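What an Open Day Ought to Show
Opinion
By Roman Baran
10 June 2018

Institutions that build machines with public money owe the public a look at them. On this point there is little dispute. The dispute begins when one asks what the public should be shown, and the recent open day at the Cludau laboratory gives a useful occasion to take the question up.

The laboratory received 562 visitors. It could have offered them a film and a guided walk past a row of glass cases, as the Jarman center did last December. It chose to admit them to the working benches, in small groups, with the engineers still at their places.

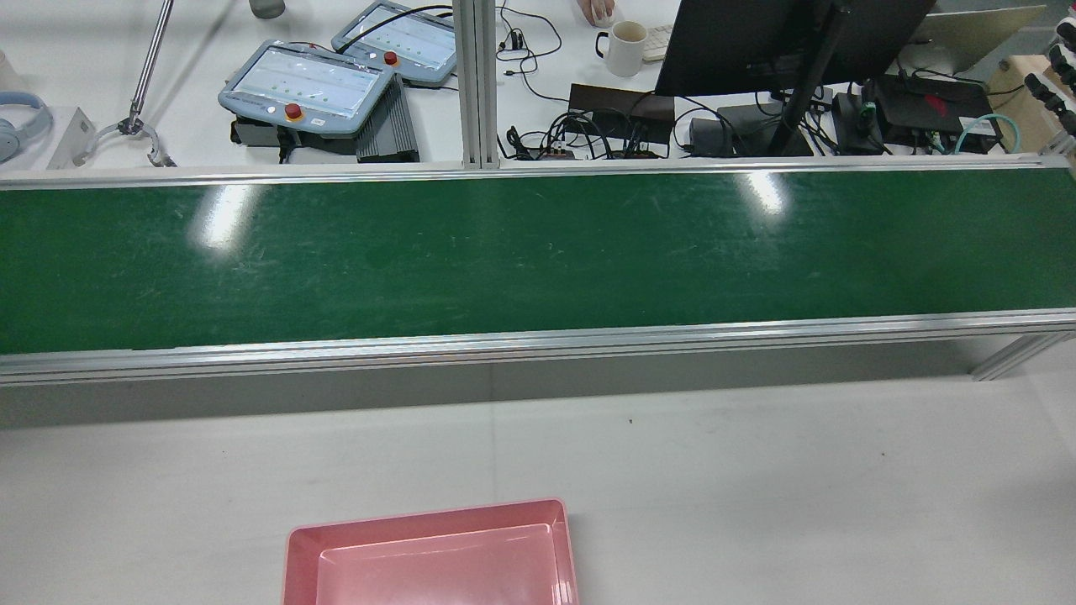 I have heard two objections to this practice. The first concerns dignity. A bench in use has cables on it, and mugs, and a laptop pushed to one side, and some members of the board would prefer that guests see a finished hall. I do not share that view. A citizen who has seen only the finished hall will suppose that such machines arrive complete, and will be poorly placed to judge a request for further funds. The people who set the work up and correct it are a large part of the expense, and they should be seen.

The second objection is more serious. Tshepo Joubert, who directs the Petard program under which the conveyor bench was built, told the visitors plainly that picking up a cup is still a hard task for a robot arm. Several of my colleagues thought this unwise. They feared that parents and local employers would go home with the impression that little had been achieved.

That fear deserves an answer. A belt, a few plastic trays and a cup are modest things, and a child of three can sort them. Yet the difficulty is real, and an adult audience can be trusted to hear it described. The questions put to Mr. Joubert were good ones. One woman from a packing firm asked who would be answerable if an arm injured a member of her staff. She received a full reply, with the stop buttons explained to her, and I doubt that a film would have prompted her to ask.

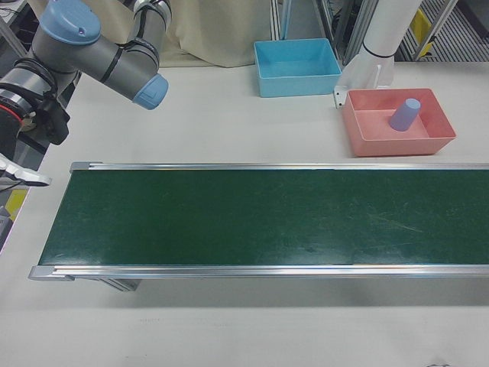

The conveyor bench at Cludau, with one of the arms and the trays used in the cup-handling work.

There are limits to what I would defend. The groups were too large by the afternoon, and those at the back heard very little. The printed guide, prepared by Dodico, ran to pages of technical terms without a glossary - a poor return on 2000 copies. Both faults can be corrected before the next open day, and the board should set aside the money to do so.

It should also resist any proposal to move the event into the main hall. The benches are where the work is done, and visitors should continue to be received there.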